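Wohnheim Satcombe – Bewohnerrat
Protokoll der ordentlichen Sitzung vom 21. September 2025

Ort: Gemeinschaftsraum, Haus B
Beginn: 18:30 Uhr, Ende: 20:25 Uhr
Anwesend: Harpreet Desjardins (Sitzungsleitung), Cristóvão Cardoso, Beatriz Carrilho, Américo Bettencourt (Protokoll)
Entschuldigt: Vasco Mendes
Gast zu TOP 3: Brenda (Hausverwaltung)

TOP 1 Formalia
Die Einladung ist fristgerecht zugegangen. Die Beschlussfähigkeit wird festgestellt. Das Protokoll der letzten Sitzung wird mit einer Korrektur genehmigt: Unter TOP 4 muss es »Rücklaufventil« heißen, nicht »Rückschlagventil«. Die Tagesordnung wird um TOP 6 (Textilien in den Zimmern) ergänzt.

TOP 2 Betrieb der Waschküche
Cardoso legt die Auswertung der Maschinenzähler vor. Im Abrechnungszeitraum wurden 3676 Waschgänge erfasst. Maschine 2 ist überproportional ausgelastet, vermutlich wegen der kürzeren Programmlaufzeit. Die Zähler der Trockner wurden nicht ausgelesen, das Auslesegerät war bei der Hausverwaltung. Cardoso holt dies nach.

Mehrfach gemeldet wurde unvollständiges Schleudern im 40-Grad-Programm. Der Kundendienst hat die Laugenpumpe von Maschine 2 geöffnet und das Flusensieb gereinigt. Ein Ersatz der Pumpe ist derzeit nicht vorgesehen. Carrilho weist darauf hin, dass das Sieb laut Wartungsblatt monatlich zu kontrollieren ist. Die Eintragungen auf dem Blatt brechen im Frühjahr ab.

Beschluss: Die Siebkontrolle wird in den Etagenplan aufgenommen. Das Wartungsblatt hängt künftig an der Innenseite der Tür zur Waschküche. (einstimmig)

TOP 3 Wasserhärte und Entkalkung
Brenda berichtet über die Messung am Hauseingang. Der Messwert liegt im Härtebereich »hart« und ist gegenüber dem Vorjahr unverändert. Das Angebot der Firma Keretent für eine zentrale Enthärtungsanlage beläuft sich auf 3000 Euro ohne Einbau. Die Einbaukosten hängen vom Zustand der Steigleitung ab, die zuvor zu besichtigen wäre.

Bettencourt fragt nach den laufenden Kosten für Regeneriersalz und Wartung. Das Angebot enthält dazu keine Angaben. Desjardins hält eine dezentrale Lösung – Dosierung nur an den Waschmaschinen – für ausreichend und verweist auf den geringeren Platzbedarf. Cardoso widerspricht: Die Boiler in Haus A seien stärker verkalkt als die Maschinen und würden davon nicht erfasst. Brenda bestätigt, dass in Haus A bereits ein Heizelement getauscht wurde.

Beschluss: Keretent wird um ein ergänztes Angebot mit Einbau, Salzverbrauch und Wartungsintervall gebeten. Ein Vergleichsangebot ist einzuholen. Entscheidung frühestens im Dezember. (drei Ja-Stimmen, eine Enthaltung)

Brenda verlässt die Sitzung um 19:15 Uhr.

TOP 4 Buchungssystem »Tang«
Die Umstellung von der Papierliste auf Tang ist in Haus A und Haus B abgeschlossen. Offene Punkte:
– Stornierungen werden erst nach manuellem Neuladen der Seite angezeigt.
– Bei Buchungen über Mitternacht wird der zweite Tag als frei ausgewiesen.
– Die Erinnerungsmail geht auch an Personen, die bereits ausgezogen sind. Betroffen sind 19 Konten.

Mendes hat vorab schriftlich mitgeteilt, dass der Mitternachtsfehler auf die Zeitzoneneinstellung des Servers zurückgeht. Er schlägt vor, Buchungen bis zur Behebung auf 23:00 Uhr zu begrenzen. Carrilho gibt zu bedenken, dass damit die Spätschicht keinen regulären Termin mehr hat. Es wird vereinbart, die Trockner von der Begrenzung auszunehmen.

Beschluss: Begrenzung der Waschmaschinenbuchungen auf 23:00 Uhr, befristet bis zur nächsten Sitzung. Mendes löscht die verwaisten Konten. (einstimmig)

TOP 5 Trockenraum und Fundwäsche
Die Leinen im Trockenraum Haus B werden weiterhin über die zulässigen 48 Stunden hinaus belegt. Die bisherige Regelung sieht das Abnehmen durch die Etagensprecher vor, nennt aber keinen Ablageort. Die Stücke landen auf der Heizungsverkleidung, teils auf dem Boden.

Bettencourt schlägt das Regal neben dem Sicherungskasten vor. Desjardins lehnt dies aus Brandschutzgründen ab, der Bereich ist freizuhalten. Der Alternativvorschlag, ein verschließbarer Schrank im Flur, wird zurückgestellt, bis die Maße vorliegen. Carrilho misst die Nische vor Raum B 02 aus.

Beschluss: Fundwäsche wird nach Ablauf der Frist mit Datumszettel versehen und vier Wochen aufbewahrt. Danach Abgabe an die Kleiderkammer. (drei Ja-Stimmen, eine Gegenstimme)

TOP 6 Textilien in den Zimmern
Anlass sind Rückfragen zur Verfärbung heller Decken und Überwürfe durch abfärbende Jeansstoffe. Die hauseigenen Überwürfe sind laut Pflegeetikett nur bis 30 Grad waschbar, Flecken durch Indigofarbstoff lassen sich damit kaum entfernen. Eine Kostenübernahme durch das Haus wird diskutiert und nicht weiterverfolgt. Private Decken fallen ohnehin nicht unter die Inventarliste.

Cardoso formuliert einen Absatz für das Merkblatt: Dunkle Denimkleidung vor dem ersten Tragen getrennt waschen, feuchte Stücke nicht auf hellen Textilien ablegen. Das Merkblatt wird beim Einzug ausgegeben und in Tang hinterlegt.

TOP 7 Verschiedenes
Der Schlüssel zum Fahrradkeller Haus A fehlt im Schlüsselkasten. Desjardins fragt bei der Hausverwaltung nach.
Die Beleuchtung im Treppenhaus zwischen zweitem und drittem Stock schaltet zu früh ab. Die Meldung ist erfolgt, ein Termin steht aus.
Carrilho bittet darum, Anträge künftig spätestens eine Woche vor der Sitzung einzureichen.

Nächste Sitzung: Dezember, der Termin wird über Tang abgestimmt.

Für das Protokoll: Américo Bettencourt
Gesehen: Harpreet Desjardins

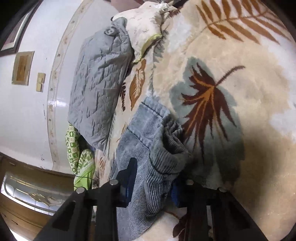
Abb. 1 (zu TOP 6): Blauer Denim auf cremefarbener Decke mit Blattmuster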